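FOR RELEASE October 27, 2023

Molberg Pictures Announces Documentary Series on the Lives of Lighthouse Keepers

Skekside, Maine. Molberg Pictures today announced the completion of "Keepers of the Light," a documentary series in 3 parts on the men and women who tended the lamps of the North Atlantic coast before the stations were automated. Each episode runs 44 minutes. The series will be offered to public television stations and to schools, with captions and a printed study guide.

Production was carried out with the Enitz Archive of Maritime Life, which opened its collection of station logs, family letters and home recordings to the research team. Much of this material has never been broadcast.

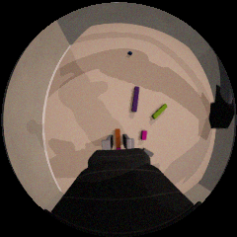
About the Series

Episode 1, "The Watch," follows a single night at an offshore station, as set down in the keepers' own logs. Lamps were trimmed, the clockwork was wound and the weather was written up at the end of every watch. The episode also looks at pay, leave and the rules that governed a keeper's conduct on and off duty.

Episode 2, "Families on the Rock," turns to the households that lived beside the lamp. Wives and older children often stood watches without appearing on the payroll, and the letters held at Enitz record lessons given at the kitchen table, long waits for the supply boat and gardens planted in soil carried over from the mainland.

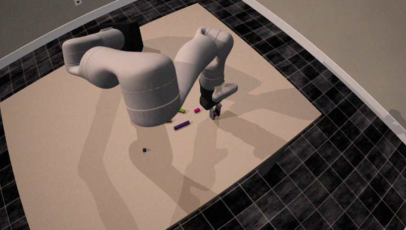
Research and Production

The producers recorded interviews with more than 100 former keepers, relatives and boat crews. Filming began in May and took place at 4 stations, among them the granite tower at Skekside Head, where the living quarters remain largely as the last resident family left them. Original music was recorded by the Pace Quartet.

Episode 3, "Lights Out," covers the years of automation. It gives equal time to those who welcomed the change and those who opposed it, and closes with the logbook entries made on the final night of service at each station.

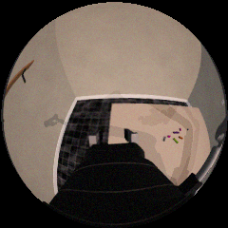
Ehsan Talpur said the letters had changed the shape of the series, and that the second episode was at first planned as a short segment within the opening program. "We had expected to find records of storms and shipwrecks," Talpur said. "Most of what people wrote home about was flour, boots and the price of coal."

Molberg Pictures will hold preview screenings for teachers, librarians and station programmers before the first broadcast. Broadcast dates will be set by individual stations. Requests for screening copies, transcripts and the study guide may be sent to the Molberg Pictures press office in Skekside.

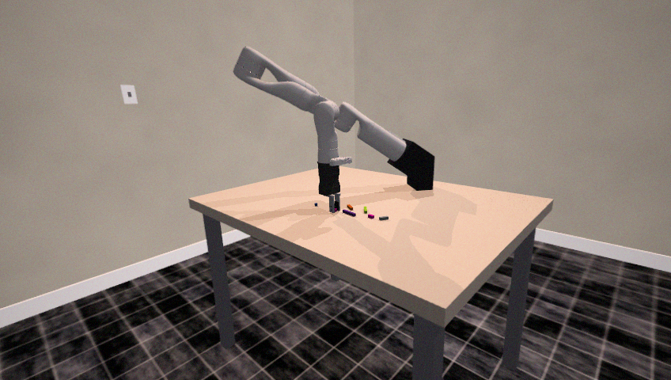

Robotic arm on a tabletop, with gripper lowered.

Molberg Pictures produces factual programs on working life and social history for television and classroom use.

Press contact: Molberg Pictures, Press Office, Skekside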